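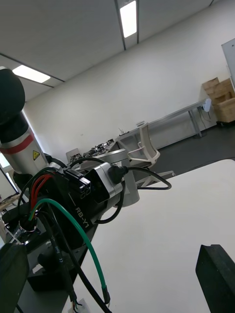

Ticket 658, still open, and I'm adding my notes here because the email chain has gotten silly. The wobble on the long table is back! I thought we had it beat in September when I swapped the leveling feet for the Lesten ones, but it came back as soon as the shelves were rearranged. Moving the grey metal table at the back wall is a pain (the cardboard boxes are stacked at its right-hand end, and there are parts and tools over by the left), so I did the lazy thing first and checked the feet from underneath with a flashlight. All tight. The floor is the problem, I'm pretty sure of it.

What I've tried so far:

Turned the back left foot down a full turn. Better for a day, then the same old rocking.

Put a Bilten rubber pad under it. Worse — the pad squashes and the whole table leans toward the wall.

Took both pads out again and measured the gap with feeler gauges. It was 17 thousandths on one side and nothing at all on the other, so at least I know which corner to blame.

Saturday, 9:40 a.m. Called Cirkent about the feet. They say part 443 is rated for a tabletop load and that I should be looking at the shelving too, in case it's pushing against the table. Fair enough, I hadn't thought of that! 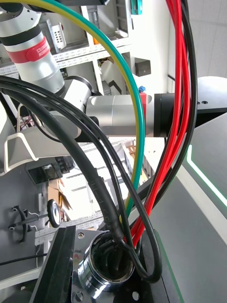

I went over the storage side next, with a level and a cup of coffee. I wanted to rule out anything touching anything else before ordering more hardware. The white metal unit has the perforated uprights, so the shelves can go up or down a slot without buying a thing, and I dropped the lowest one to get the weight down. The uprights check out plumb. I slid a sheet of paper behind them too and it went all the way through, so the shelving is off the hook and I'm back to the floor.

11:15 a.m. Got a price from Crichton for grinding the floor flat: 3,000, and they'd want the room cleared for it. Umm, no. I've asked for one steel shim plate for that back left corner instead, and I'd like to try it before we spend real money.

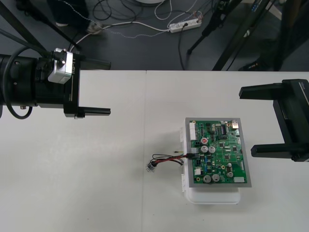 Until the shim gets here, please don't put anything heavy on the left end of the long table, and leave the feet alone (I've marked where they're set with pencil). If the rocking gets worse, write it on this ticket with the time and which end you were leaning on. I'll fit the plate when it comes and check the gap again the next morning. Leaving this one open.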